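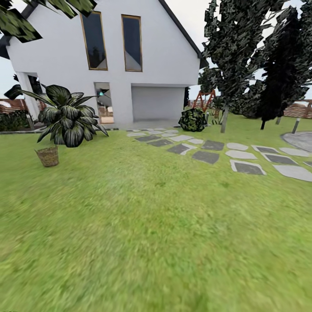

RESIDENTIAL NETWORKS

18 August 2022

Tuva Backlund, head of residential systems at Prason, believes that most complaints about home Wi-Fi begin at the drawing stage. "Clients ask us which router to buy," she said. "We ask to see the floor plans."

The firm recently completed the cabling of a private estate at Trekesico, where 32 data outlets serve the main residence and its outbuildings.
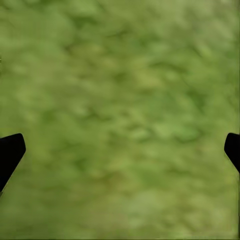

Green surface, out of focus, between two black gripper fingers.

Ms. Backlund recommends a wired connection for every fixed device, including televisions and door stations. "Wireless should be kept for the things people carry," she said. At Trekesico, the contractor Begović installed the conduit before the walls were closed, and five access points were placed
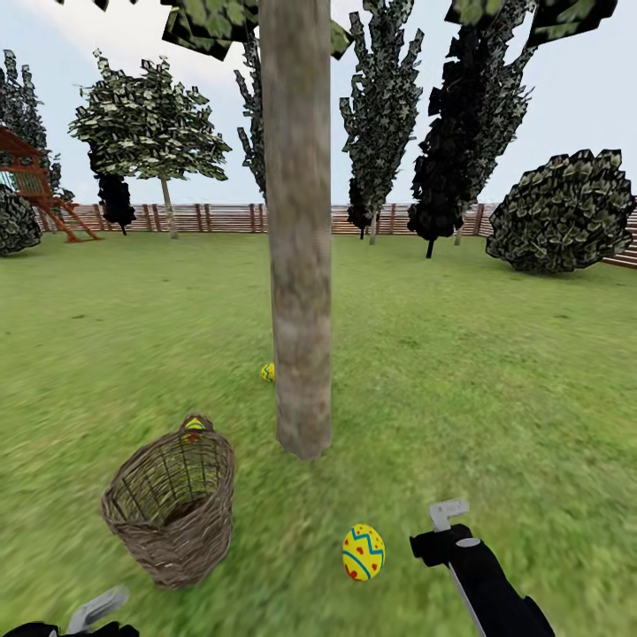
according to a signal survey carried out in February. Equipment is housed in a ventilated Gurkix rack, with space reserved for a second Internet provider.

Asked about satellite service, she was cautious. "It is a useful backup. We would still request fiber first."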